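# Vorführung am Tag der offenen Tür: Bettdecke glattziehen mit zweiarmigem Aufbau

Stand: November. Gilt für den Aufbau am Standort Flestside, Steuersoftware Bunard, Zellencontroller Olaniyan.

Die Anleitung richtet sich an alle, die die Station „Bett“ während des Besuchsbetriebs betreuen. Vorausgesetzt wird, dass die Einweisung in den Not-Halt erfolgt ist und ein Bunard-Konto mit der Rolle „Bediener“ besteht. Wer nur zuschaut und Fragen beantwortet, braucht lediglich die Abschnitte 4 und 6.

## 1. Was gezeigt wird

Die Aufgabe lautet: Decke an zwei Punkten greifen, anheben, zum Kopfende ziehen, ablegen, Falten nacharbeiten. Ein vollständiger Durchlauf dauert 90 Sekunden. Der linke Arm übernimmt die Deckenfläche, der rechte die Seite, an der die Decke über die Bettkante hängt.

Vorgeführt wird im teleoperierten Betrieb. Der autonome Betrieb ist im Besuchsbetrieb gesperrt; die Freigabe liegt bei Fiveo und wird nicht vor Ort erteilt. Im Menü erscheint der Eintrag trotzdem. Nicht anwählen, sonst verlangt der Controller einen Neustart mit Referenzfahrt.

## 2. Vorbereitung

1. Hauptschalter am Controller ein. Warten, bis die Statuszeile `READY` zeigt.
2. Bunard starten, Profil `bett_offen` laden. Das Profil `bett_labor` hat höhere Geschwindigkeitsgrenzen und ist für Vorführungen nicht zugelassen.
3. Referenzfahrt für beide Arme auslösen, zuerst links, dann rechts. Die Arme nicht gleichzeitig referenzieren.
4. Greifer je einmal vollständig öffnen und schließen.
5. Kabelführung prüfen. Die Schlaufen müssen bei gestrecktem Arm noch Spiel haben und dürfen nicht unter die Decke geraten.
6. Kamerabild am Bedienplatz kontrollieren. Bei Reflexen auf den Bodenfliesen die Belichtung fest einstellen, Automatik aus.

Die Greifkraft steht im Profil auf Stufe 2. Für die Decke reicht das. Höhere Stufen ziehen den Bezug von der Füllung ab, und die Decke verdreht sich beim Anheben im Bezug.

Zur Decke selbst: Ein gemusterter Bezug ist für die Bedienung angenehmer als ein einfarbiger. Am Muster lässt sich im Kamerabild ablesen, ob der Stoff gespannt ist oder sich unter dem Greifer staucht. Bei weißen Bezügen auf weißem Laken ist die Kante bei schwachem Licht schlecht zu erkennen, und der Greifer fasst dann leicht beide Lagen.

## 3. Durchlauf

**Anfahren.** Linken Arm über die Decke führen, bis der Greifer knapp über dem Stoff steht. Rechten Arm seitlich neben der Bettkante halten. In dieser Stellung kurz warten und die Besucher auf die beiden Greifpunkte hinweisen.

**Greifen links.** Greifer öffnen, senkrecht absenken, bis sich der Stoff zwischen den Fingern leicht aufwölbt. Schließen. Kommt keine Falte zustande, den Greifer ein Stück seitlich versetzen und neu ansetzen; Nachdrücken hilft bei weichen Matratzen nicht.

**Greifen rechts.** Den Greifer von der Seite an den überhängenden Teil führen. Die Finger müssen den Stoff von beiden Seiten fassen. Der Unterarm bleibt dabei über dem Boden und berührt die Matratze nicht.
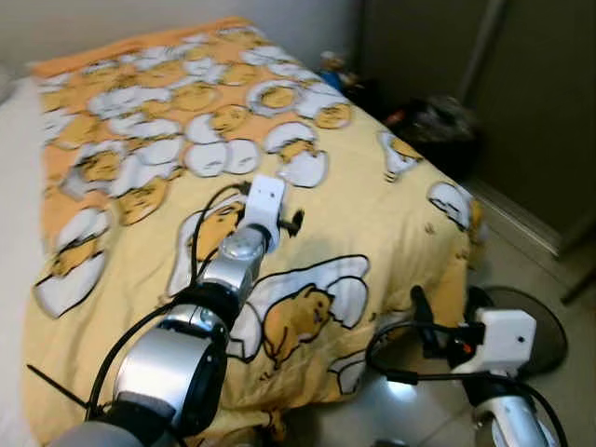

**Anheben.** Beide Arme gleichmäßig hochfahren. Bunard koppelt die Höhenachsen, sobald beide Greifer Kontakt melden. Die Kopplung wird mit zwei kurzen Tönen bestätigt. Bleiben die Töne aus, nicht weiterfahren, beide Greifer öffnen und von vorn beginnen.

**Ziehen.** Langsam zum Kopfende. Der Vorschub ist im Profil begrenzt, der Bedienhebel kann also ganz durchgedrückt werden. Läuft die Decke schräg, den rechten Arm anhalten und nur links weiterziehen, bis die Kante wieder parallel zur Matratze liegt.

**Ablegen.** Absenken, bis die Decke aufliegt, dann erst öffnen. Wird zu früh geöffnet, fällt der Stoff in Querfalten.

**Nacharbeiten.** Mit geschlossenem Greifer flach über die Fläche streichen. Höchstens drei Züge, danach verschlechtert sich das Ergebnis eher.

## 4. Abstand und Publikum

Besucher stehen hinter der Bodenmarkierung. Am Bett arbeitet während eines Durchlaufs niemand von Hand. Muss die Decke zurückgelegt werden, zuerst `HOLD` drücken, Anzeige abwarten, dann herantreten.

Kinder dürfen den Bedienhebel nur im Modus „Einzelarm“ benutzen, und nur mit einer eingewiesenen Person am Not-Halt. Gruppen aus Schulen melden sich beim Empfang an und bekommen einen eigenen Zeitblock am Vormittag.

## 5. Störungen

| Meldung | Bedeutung | Vorgehen |
|---|---|---|
| `E90` | Greifer links meldet keinen Kontakt | Öffnen, versetzen, neu greifen |
| `E91` | Greifer rechts meldet keinen Kontakt | wie `E90`, zusätzlich Kabelschlaufe prüfen |
| `E521` | Zugkraft über Grenzwert | `HOLD`, beide Greifer öffnen, Decke von Hand lösen |

`E521` tritt fast immer auf, wenn die Decke am Fußende unter der Matratze klemmt oder das Laken mitgegriffen wurde. Nach der dritten Meldung in Folge verriegelt der Controller. Entriegeln geht nur mit dem Schlüssel am Schaltschrank - der Schlüssel hängt im Technikraum, nicht am Bedienplatz.

Bei ruckelndem Kamerabild zuerst die Funkstrecke der Tablets abschalten. Sie teilt sich den Kanal mit der Bildübertragung.

## 6. Häufige Fragen der Besucher

*Warum ein Bett?* Stoff verformt sich bei jedem Griff anders. Eine Lage aus dem letzten Durchlauf lässt sich nicht einfach wieder anfahren.

*Warum so langsam?* Die Geschwindigkeit ist für den Besuchsbetrieb reduziert. Im Laborprofil läuft dieselbe Bewegung schneller, dann allerdings ohne Personen im Raum.

*Werden die Durchläufe aufgezeichnet?* Gelenkwinkel, Greiferzustand und Kamerabild, ja. Ton nicht. Der Hinweis hängt am Eingang und ist auf Nachfrage zu erläutern.

*Kann man das kaufen?* An die Kontaktliste von Fiveo verweisen. Keine Preise nennen.

## 7. Abschluss

Beide Arme in Parkstellung fahren, Greifer halb geöffnet. Profil `bett_offen` entladen, Aufzeichnung beenden und prüfen, ob die Dateien auf dem Server liegen. Erst danach den Controller ausschalten. Fehlgriffe und verriegelte Zustände werden mit Uhrzeit ins Stationsbuch eingetragen, auch wenn der Durchlauf anschließend ohne Meldung zu Ende lief.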